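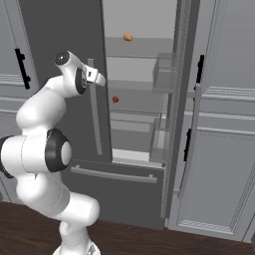
*Reading time: 9 minutes*

# Week 8: Good practice for simulated kitchen tasks

These notes go with the second half of the manipulation unit. They cover how we set up, run and report trials where an arm works at a refrigerator in simulation. Bring them to the lab, along with your copy of the Simard task sheet.

The rules come from three places: the unit's own lab rules, the Fulow house style for trial records, and marking comments from previous years. Where they disagree, the lab rules win.

## 1. What counts as the task

A task has a written goal, a start state and an end condition. All three are fixed before the first trial. "Get the fruit out of the fridge" is a goal but it isn't enough to mark against. The task sheet version reads:

> Start: refrigerator doors open, target on the middle shelf, arm at home pose. End: target held by the gripper and clear of the shelf for the full hold time. Nothing else in the compartment displaced.

The last sentence catches most groups. An arm that gets the target and knocks the item on the top shelf has not met the end condition. Record it as a fail with a note. Don't record it as a partial success, as there is no such category on the sheet.

If your group wants to vary the task (target on the top shelf, drawer shut at the start), write it up as a separate task with its own code. Never mix variants under one code.

## 2. Start state

The Prornemen kitchen files load with whatever was last saved, so check before each block of trials:

- door angles, both sides
- drawer position, open or shut
- position of every loose object, including ones you don't plan to touch
- base position and heading of the arm
- random seed

Save the start state as its own file and put its name in the log. A screenshot is useful to a reader but it does not replace the file. Two start states can look the same on screen and differ by enough to change a grasp.

Open drawers need particular attention. With the freezer drawer out, the floor space in front of the compartment is smaller and the lower links have less room to swing. A path planned with the drawer shut is not valid with it open. Plan again from the new state, even where the old path looks clear.

## 3. Clearance and contact

We use three terms in this unit and they are not interchangeable.

**Clearance** is the smallest distance between any part of the arm and any part of the furniture over the whole motion. The gripper is usually not where the smallest value occurs. Check the elbow against the drawer front and the forearm against the door bins.

**Incidental contact** is a touch that moves nothing and stays under the force limit on the task sheet. It must be logged.

**Collision** is anything more. It ends the trial.

Turning off collision checking for the door bins "to get it working" is common and is not allowed in a marked run. You may do it while debugging, provided the run is labelled as a debug run. The same goes for shrinking the collision shapes. If the shapes supplied with the model are too coarse for a reach between the bins, say so in the report and show the measured gap. That is a fair finding and will be marked as one.

Transparent parts have full collision geometry. A clear shelf or bin stops an arm exactly as a solid panel does. It may also give your depth estimate trouble if you have switched on the sensor model, so compare the estimate with the true pose before you blame the planner.

## 4. Approach

For small round targets on a shelf, stop the gripper at a pre-grasp pose outside the compartment, check the target pose again, then move in along a straight line. Keep the last segment slow. The Zuvasard controller will accept a single blended motion from home to grasp, but a failure in a blended motion is hard to diagnose afterwards, and you will be asked to diagnose it.

Withdraw along the line you came in on. Turning the wrist inside the compartment is the usual cause of contact with the shelf above.

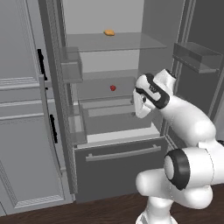
## 5. Running the trials

Each task code needs 8 scored trials from the same saved start state, with the seed changed each time. Decide the seeds beforehand and list them. Do not drop a trial after you have seen the result. If the simulator crashes, log the crash, repeat the trial with the same seed and keep both entries.

Parameters stay fixed through the block. If you change a gain, a speed or a grasp width halfway, the block starts over — including the trials that went well.

One person drives and one person records. Swap between blocks, not within them.

## 6. What goes in the log

Every entry has 7 fields: task code, start state file, seed, software version, result, contact events, and a free note. Leave no field blank. Write "none" where there were no contact events, so that the marker can tell a clean run from a forgotten one.

Results are pass or fail. The free note is for what you saw. "Gripper closed above the target" is a good note. "Bad luck" is not.

## 7. Reporting

State that the results are from simulation in the first paragraph of the report, and in the caption of any figure a reader might take for a real kitchen. Report passes out of trials before any percentage. Don't claim a behaviour will carry over to hardware. You may say what you would need to test to find out, and a short list of this kind earns marks under discussion.

Keep the report to 5 pages, figures included. The log is an appendix and isn't counted.

## Before the lab

Load the start state, print the checklist in section 2, and work out where on the arm you expect the smallest clearance. Write your answer down before you run the planner. We'll compare answers in the first part of the session.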